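The Open Day at Prollmont

The bus to Prollmont took 55 minutes, and Juwita Lumbantobing spent most of them cleaning her glasses. Her grandson had put her name on the list for the open day. She had told him that she did not want to see robots. Then she had taken her good coat and gone.

At the door a young woman gave her a paper badge. It said Hidayah Pillai.

"This is not me," said Juwita.

"No, that is mine, excuse me," said the young woman, and wrote a new one. The name was too long for the badge, so Juwita became Juwita L. for the afternoon.

There were seven visitors in her group. They walked through a corridor with old calendars on the wall, and they were asked not to lean on anything. Taha Bouzid, who led the visit, spoke quickly and looked often at his watch. He said that Hurnis, the company, wanted machines which could work with food as it really comes, with all its legs and corners.

Juwita knew about legs and corners. For many years she had sorted the catch in the market hall at Mangundap, sixty baskets on a good morning, and in January her fingers became so stiff that she had to open them with the other hand. She still could not close the left one completely. She put it in her pocket.

"Do they get tired?" asked a boy.

"The motors get warm," said Taha. "Then we wait."

They stopped in the last room, and the group became quiet.

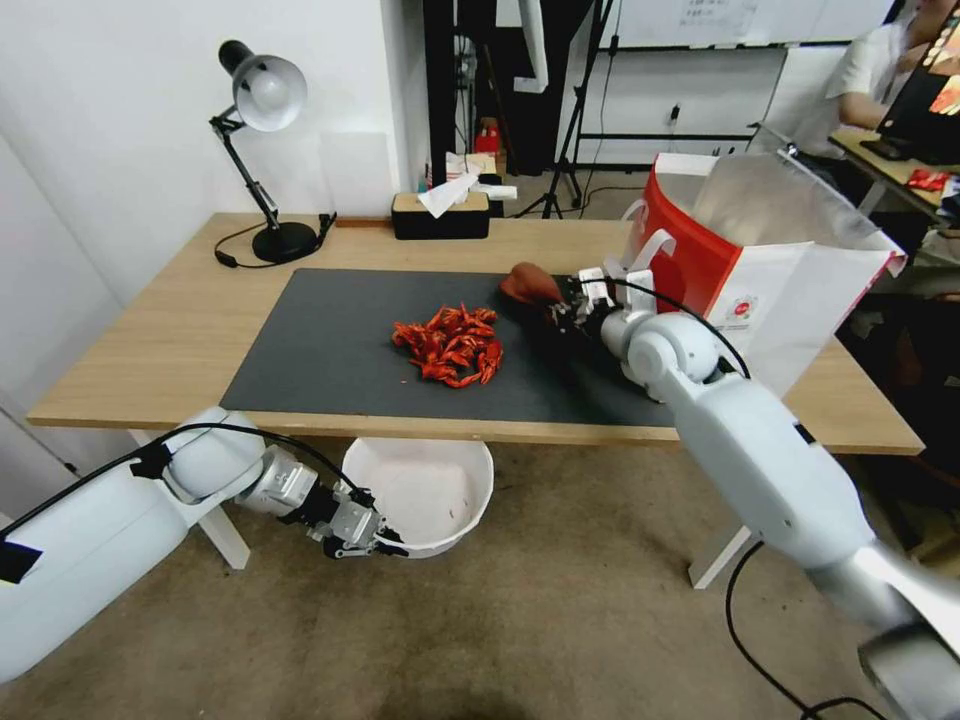

It is slower than my mother, Anjani Wattimena remarked from the back, and my mother stops to talk with every person. A few people laughed. Taha laughed too, a little late, and said that slow was permitted this year.

Juwita did not laugh. She had moved nearer, as near as the rules allowed. She was looking at the way the gripper held the thing, and her hand in the pocket was trying to make the same shape.

"It should take it behind the head," she said. "From the back. Then the claws cannot reach you."

"It does not mind the claws," said Taha.

"It will still drop it."

He looked at her badge, and after that he looked at her coat, and he did not look at his watch. He asked if she could come again on Tuesday.

"The bus is expensive," said Juwita.

"We will pay the bus."

She said she would think about it, and asked where she could get some tea.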